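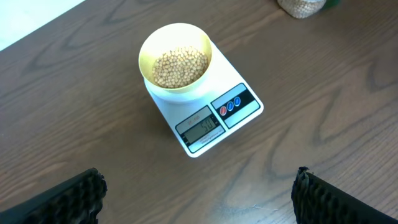 Soaking beans: overnight, quick soak or not at all?
Forum: The Larder > Pulses, grains and store cupboard

menaka_f
Hello everyone, I've been reading for ages and finally made an account because I have a question that is driving my household mad. I've started making my own soya milk (my sister got me into it, and I do love it in porridge) and every set of instructions I find says something different about the soaking. One book says eight hours, another says twelve, my mum says overnight and don't fuss, and a lady on the market in Tretotstead told me she pours boiling water over hers and gets on with it an hour later. I've been doing overnight on the worktop, but the kitchen gets quite warm with the boiler in there and last week they smelt a bit sour in the morning. I threw them out and felt terrible about it.

So what do you all do? And do you weigh dry or soaked? The recipe I use only says "2 cups soaked beans" and I never know how many to start with.

PhilomenaE
Welcome Menaka! Lovely to have another bean person on here, we are a small but talkative group.

Sour smell means too warm for too long, in my experience. Put the bowl in the fridge and you can leave them a good long while, I've done a whole day and night when I forgot I had choir. Change the water once if you remember. In February my back kitchen is as cold as any fridge so I leave them on the side with a plate over, but from spring onwards they go on the bottom shelf next to the milk.

As for weighing, always dry, always always. Cups of soaked beans is a daft way to write a recipe, everybody's soak is different and so is everybody's cup.

standine_steve
I'm going to be the awkward one and say I don't soak anything any more. Pressure cooker, beans in dry, plenty of water, done. Chickpeas, black beans, the lot. I spent years with bowls of beans all over the kitchen and I can't say I miss it.

PhilomenaE
Steve, you can't make soya milk in a pressure cooker with dry beans, love. They need to be soft enough to grind before they're cooked.

standine_steve
Fair enough, I was talking about beans in general. The title did say beans in general!

Adwoa Osei
It did, to be fair to him.

I'm with Philomena on the fridge, but I'm going to disagree about the plate. I leave mine uncovered for the first hour or so because I like to go back and skim off the skins and the floaters, and if there's a plate on top I forget they exist. My grandmother picked hers over on a tray before they went anywhere near water, and I still do it. You do get the odd bit of grit, and once you've bitten on one you never skip that step again.

Menaka, about the quantity: soya beans come out a bit over double their dry weight once they've had a proper soak. So work backwards from that. If your book wants soaked weight, start with a little under half of it. Mine were bought as a big sack from Dalgleish, split with my neighbour, and they swell up beautifully. The older bag I had before that took forever and half of them stayed wrinkly.

menaka_f
Thank you all so much, this is more sense than I've had out of three cookery books! The age of the beans hadn't crossed my mind. I've got a jar that came with us when we moved house, so goodness knows how old those are. Would you still use them?

Adwoa Osei
For milk, no, I'd put them in the garden or use them for blind baking pastry. For a stew you could try Steve's pressure cooker.

standine_steve
Vindicated at last.

wumpini_a
Can I put in a word for bicarb? A pinch in the soaking water, half a teaspoon for a big bowl, and then rinse really well. It softens the skins and they rub off between your hands. My wife says she can taste it and I say she can't, and we have been having that conversation since before the children were born.

PhilomenaE
I'm on your wife's side, Wumpini. It makes them soapy. I tried it for a whole winter because a magazine told me to, and the milk had a funny flatness to it that no amount of vanilla would shift.

wumpini_a
Did you rinse them properly though? I mean properly, three changes of water and swish them about. I think most people who say soapy have only tipped them through a colander once.

PhilomenaE
I have been rinsing beans since before there was an internet to argue about it on, thank you very much! (Said with affection.) I'll give it one more go for your sake and report back.

Delali Atinga
Coming in from the tempeh side of things, where we are very fussy about skins. I don't use bicarb. I soak overnight in the fridge, then drain, cover with fresh warm water, and knead them with my hands like dough. The skins come up to the top and you pour them off. Then again, and again, until you're bored. I put the radio on. For milk I honestly wouldn't bother, the cloth catches the skins anyway.

Here's what I do for milk, in case it's a help, Menaka. I did a big batch last time with 560 g of dry beans and that was too much for my pan, so please don't copy me there unless you have a stockpot. Start small. Weigh them dry, soak cold, drain, rinse, blend with fresh water in batches, squeeze through a cloth, then bring it up slowly and stir the whole time. It catches on the bottom the moment you turn your back and it will boil over given half a chance. Mine went all down the front of the cooker and behind the knobs. Once it's simmering keep it going a good fifteen or twenty minutes, raw soya isn't good for you.

menaka_f
Delali that is so kind, I've copied it out and stuck it inside the cupboard door. I have had the boiling over already, I'm afraid, and on a clean hob too.

What do you do with the pulp? I've been putting mine on the compost but it seems a shame when there's so much of it.

Adwoa Osei
Oh don't compost it! Fry it with onion, carrot and a bit of soy sauce and have it with rice. Or put a handful into flapjacks. It freezes flat in a bag, but it goes off quickly in the fridge, so two days at most.

wumpini_a
Veggie burgers. Plenty of garlic and an egg to hold them together.

menaka_f
Flapjacks it is, my two will eat anything with syrup in it. Fresh beans are on the list for the weekend and the moving-house jar is going to be for pastry.

PhilomenaE
Back as promised. Bicarb, three rinses, lots of swishing. Less soapy than I remembered, Wumpini, I'll give you that much. Still not doing it again.

wumpini_a
I'm showing this to my wife, but only the first half.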